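Pineapple, bowl, repeat

I spent most of Sunday at the Jarudcombe space driving Bendarov (our name for the silver one) through a fruit-and-bowl task, and I've finally sorted the pictures! The setup is Ekberg's: you wear the headset, you move your own arms, and the robot's arms follow along. Every run gets saved so the learning side has something to copy.
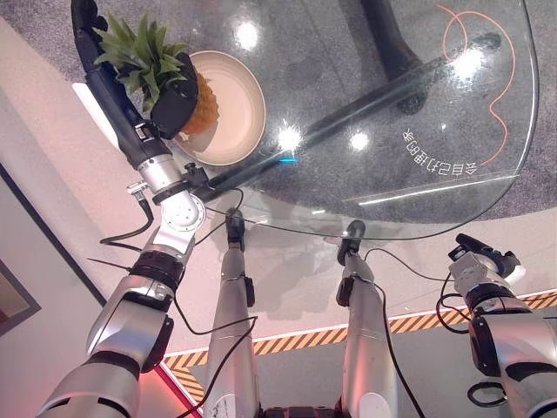 I'm up to 37 saved runs now and my shoulders can feel every one of them. The part that gets me is depth. With my own hands I'd never think about where the rim of a bowl is, but through the headset I slow way down for the last couple of inches (and hold my breath, for some reason). Glass tabletops don't help much, because your eyes keep drifting down to the carpet.

A tip if you're new to this: keep your elbows in, and rest the arm you're not using somewhere comfy. I forget about mine and it wanders.
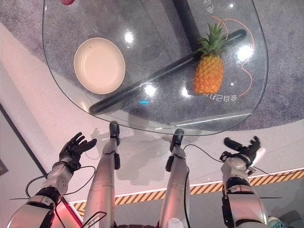

Both hands up, pineapple on the right, bowl on the left.

I'll put more up in February once the Entili folks have had a go with the recordings.

397 views · 88 likes · 2 comments

Contact | © Jarudcombe gallery pages | Back to top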